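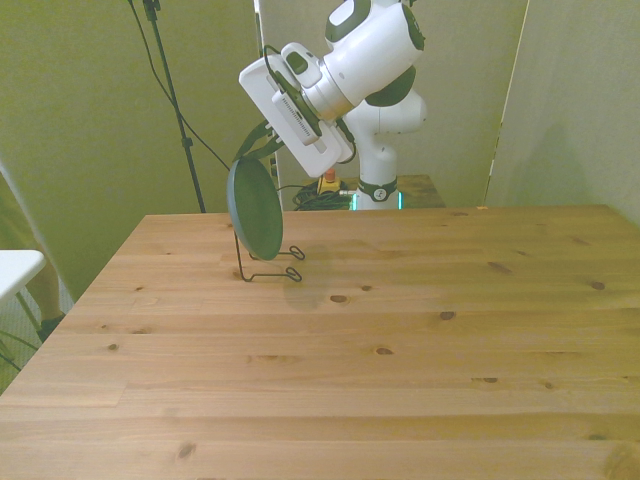

31 is the last day of the month and the tableware list must be closed before the office shuts. Entry for July 31, 2021, kept in the household record of the guest house at Dralero.

The morning was given to the dining room. The green plate has been placed upright in the black wire stand, on the pine table, and the question of how the rest of the service should be shown is now settled in principle: one piece to a stand, and no cloth beneath. The pale boards suit the dark green well, and a cloth would only hide them. The earlier proposal, to lay the plates flat in stacks, is withdrawn.

It was noted that a plate in a stand of this kind should lean back a little. Where a piece is set too straight, the stand is to be bent by hand, gently, and tried again with an old saucer before any good plate is put in it.

The order to Tavum was reviewed after lunch. The house requires 8 further stands of the same pattern. The supplier's sheet gives the catalogue number as 683, whereas our own book has it under the former number, and the book has been corrected in pencil. Delivery is not promised before October. This is later than was wished, and the shelves in the passage will remain bare until then.

The Eglītis bowls were taken out, washed and returned to the lower cupboard. Two have fine cracks near the foot and are withdrawn from use at table. They may still serve for keys or fruit.

Table wax was also considered. The tin in the pantry holds 800 grams and has scarcely been touched, so no purchase is authorised. The surface is to be wiped along the length of the planks with a barely damp cloth, and the seams brushed out first – crumbs gather there and are troublesome to remove once the wax has gone on.

Rain from four o'clock. The windows on the garden side were closed and the remaining list was copied out fair. Felt pads for the feet of the stands are still to be found; the sheet in the desk drawer has dried out and will not stick.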